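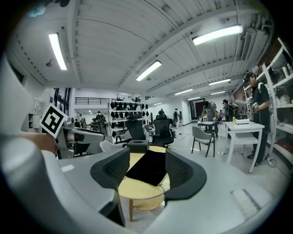

Comparing two hand-held grippers on a cloth pickup

By Olumide Ojo
September 2023

This page covers how to run a side-by-side test of two hand-held grippers before you commit to one for recording. We used it to choose between the Gralivow and the Evonitz. You need both grippers, a small table and one piece of dark fabric.

1. Charge both grippers and update the Sernon controller software. Mixed versions will give you different finger speeds.

2. Open and close each gripper fully, 2 times, and save the readings as your zero.

3. Set the finger opening to 65 mm on both.

4. Drape the fabric over the table top. Come in from above with the fingers on either side of a fold, close, lift to chest height and put it back.

5. Swap grippers and repeat. Keep the same person on the same table - changing operators halfway through ruined our February data.

6. Check the video after each block. The fingertips should stay in view for the whole lift. If a marker is fitted, make sure the tracker picks it up while the wrist is tilted.

Log every attempt as clean, slipped or missed. We logged 316 attempts in total. The Evonitz slipped less on thin cloth, but the Gralivow was easier on the wrist and almost two seconds faster per pickup. We kept the Gralivow and fitted Danladi finger pads to it.

Repeat step 2 whenever you change pads.

Last updated: two weeks after first posting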